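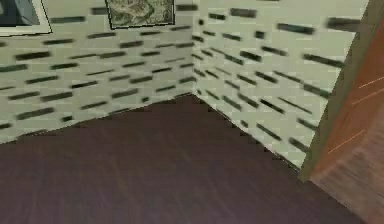
I've been paying for Vaselthorpe for two months now, out of my own pocket, and I think I'm finally ready to say what I think of it, which is that I like it very much and that a fair number of the people who write about these things are asking it the wrong questions.

For anyone who hasn't run across it, Vaselthorpe is a subscription. You get a set of simulated homes, you drop your robot into one, and you let it practice there before it ever bumps into a real chair leg. The starter plan has 48 rooms in it and the bigger plan has 60. The company behind it, Drudilura, is small, and so is the robot I use it with, a household helper called Fila that I've been tinkering with on and off for longer than my family would like.

The complaint I hear most often is that the place is ugly. My friend Dymphna Keogh, whose opinion I value on nearly everything, took one look at the walls and asked if I'd been sold something from a bargain bin. I understand it, I do. The wallpaper is nothing but little dark dashes, row after row of them, and when you get up close they smear. The edges where the wall meets the floor can go all jagged on you. If you come to it from Valdebenito, which costs a good deal more and has lovely sunlight pouring through lovely curtains, you're going to feel let down for the first evening or so.

But I'd ask you to think about what a practice room is for. I learned to drive in a car with a torn seat and a radio that got one station, and I don't believe I drive any worse for it. What I want from a simulated home is somewhere for a robot to meet the sort of muddle people live in, and on that score I think Drudilura has shown real good sense (and, I suspect, a bit of affection for untidy households, which I share!).

Take the room I keep going back to.

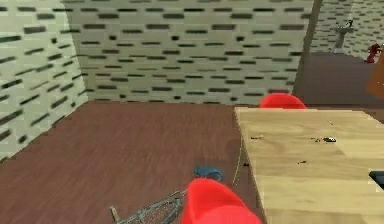

Table, red chair and a floor that could use some tidying, with the sink through the doorway.

There's a wire thing on the floor that I'd call a whisk on some days and a little basket on others, and I've gone back and forth on whether that bothers me. I've decided it doesn't. A helper in my house would have to deal with plenty of things I can't name myself, and a loop of thin wire is a nasty thing to plan a grasp for no matter what you call it. Then you've got the lumpy blue object close by, and bits scattered over the tabletop, and a thin pale cord hanging down beside the table, and that cord is the detail that won me over. In my experience the tidy, expensive simulators hardly ever think to give you a cord.

I like the doorway too. So many of these kits hand you one sealed box of a room and call it a home, and a robot that only knows one room is going to be a poor sort of guest. Seeing a white sink in the next room gives me something to send Fila toward, and it makes me think about the route as well as the grabbing.

Now, I do have gripes, and I'd be doing you a disservice if I left them out. The light is flat everywhere. I can't find a strong shadow on that floor, not even under the table, and shadows are just the kind of thing that confuses a camera in a real kitchen at five in the afternoon. I've written to support about it and got a kind reply that promised nothing. The low-resolution textures worry me less, though if your project depends on reading fine surface detail, I'd spend the money on Valdebenito and not look back.

I'd also like the pricing page to be clearer. It took me two tries to work out that the extra rooms in the bigger plan can't be added one at a time - you move up or you stay put. For a hobbyist that's a big step, and I'd have bought three or four more rooms happily.

Dymphna still won't have it in the house, so to speak. She says a robot raised among those walls will grow up strange. I've renewed through February, on the starter plan, and I've asked them for a lamp.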